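Local history collections deserve a proper catalogue

Annag Paterson

The Trernside district holds 2950 items in its local history collection, among them parish registers, mill ledgers, survey maps and the printed histories on which most later writing about the river towns depends. Of these, 635 have no catalogue entry of any kind. A reader who wishes to consult them must know beforehand that they exist.

It is the view of this writer that the district should finish the catalogue before it spends further money on scanning. The present plan, adopted in September, gives priority to putting page images online. Such images are welcome, but a scanned ledger with no author, date or place of origin attached to it is hardly easier to find than the volume on the shelf.

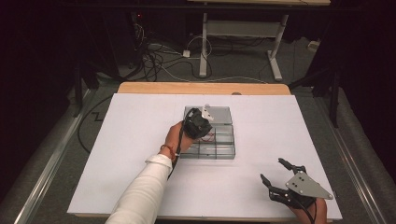
The Stondale papers illustrate the difficulty. They record the building of the lower wharf and the labour disputes that followed, and they have been cited in nine published works. Two of those works give different shelf numbers for the same letter book. A third cites an edition that the library at Karam has been unable to trace. Errors of this sort are copied from one bibliography to the next, and later authors seldom have the means to correct them.

Cataloguing is slow work and calls for trained staff. The district currently employs one archivist, who is also responsible for public enquiries and school visits. A second position, even for a fixed term, would allow the unlisted items to be described to a common standard and the older citations checked against the originals.

Submissions on the draft heritage budget close on 23rd July. Residents who use the collection, or whose family records are held in it, are encouraged to write to the district office at Braltora before that date.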